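Workshop Tips: Planning the Money for a Small Two-Arm Table

By Wenceslao Arriaga
Updated July 23, 2021

Many readers write to me that they want a pair of robot arms for sorting and setting out household goods, and they ask first for the price of the arm. I made the same mistake in my first budget. The arm is one line in the list. Please write the other lines before you call a seller.

Start with the objects. Put on a table the things you want to move, and look at which one is the most difficult to hold. For me it is always glass with a narrow middle and a wide foot. If the gripper can close on such a piece without pressing too hard, it will manage the boxes and cups also. Ask the seller to try with your own glass, and bring 4 of the same kind, in case one is lost.

Then the fingers. I asked for offers from Pinereo and from Zamudio, and only one of them included spare finger pads. Pads are a small cost, but they get worn and you will buy them again. I keep 11 in a drawer.
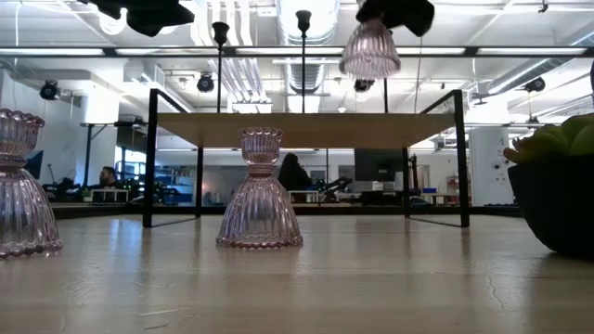 The table itself is worth more thought than people give it. A wooden top is kind to glass, and it can be sanded when it gets marks. Check that it does not shake when you push it with one hand. Measure also the height above it, because an arm that hangs from above needs free space which is not shown on the seller's drawing.

Some costs I forgot the first time:
Lamps that do not make a strong shine on the wood
A second gripper, even if you begin with one arm
Delivery and lifting (Nasar asked for this separately)
Glass you are ready to break

For the order of buying, my advice is table and lamps first, one arm after, the second arm when the first has worked for 23 days without a repair. I waited until November for my second one and I was not sorry. Zetudham will hold a price for 2 months if you ask in writing, so ask in writing.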